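FOR IMMEDIATE RELEASE

Sandumitz brings leaf-print wallpapers and marble tops together in new Morrison showroom

MORRISON - Sandumitz opens its second showroom in December, on the ground floor of the old Kornuvton mill building. Wallpaper on one side, stone on the other. Doors open 10 a.m.

The new space holds 131 wallpaper patterns and 35 stone tops, all on display full size. No tiny swatch books. Customers can pull a full drop of paper off the rack, walk it over to the stone and look at the two side by side, in daylight, for as long as they like. Parking behind the building, entrance off the yard.

Leading the opening is Brornero, a collection of grasses, reeds and leaf shapes in soft grays. Printed on a heavy paste-the-wall backing. Wipes down with a damp cloth. Rolls are $82 each and ship in a week, sometimes less.

Sandumitz designers spent most of the spring on the grays alone. Early versions went too blue under kitchen lights and two where scrapped completely. The final set has a warm gray, a cool gray and one in between that the shop staff already call the safe one. All of them are meant to sit behind darker stone, brown and red-brown marble especially, which has come back strongly in orders this year.
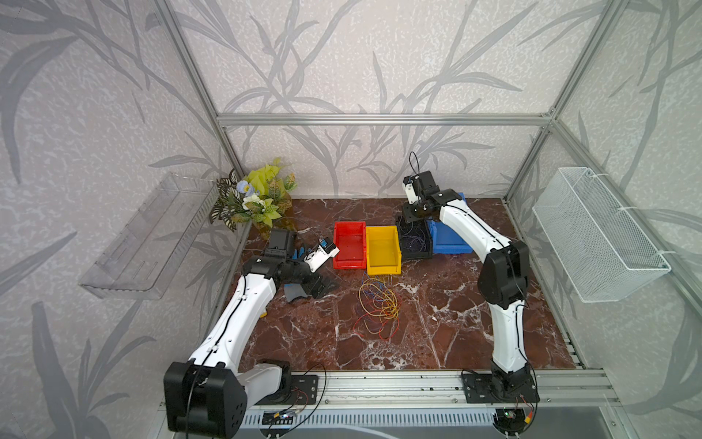
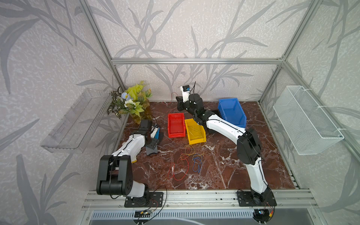

Gray leaf and grass print on the walls, brown marble with pale veins underneath.

Opening offers

First 175 customers through the door get a free sample pack, three papers of their choice, cut to letter size. Free measuring for any stone order placed before the end of the month. Installation is extra and is quoted per job - stairs, old plaster and odd corners all change the price, so please bring photos and rough measurments.

Trade accounts

Decorators and kitchen fitters can sign up at the counter with a business card. Trade pricing starts same day. Returns on unopened rolls, same batch number only. Cut stone can't be returned.

About Sandumitz

Sandumitz sells wallpaper, stone tops and fitting supplies to homes and small businesses. The original store stays open, same hours as before.

Press contact: Sandumitz press desk, Kornuvton mill building, Morrison. Samples and price lists on request.

END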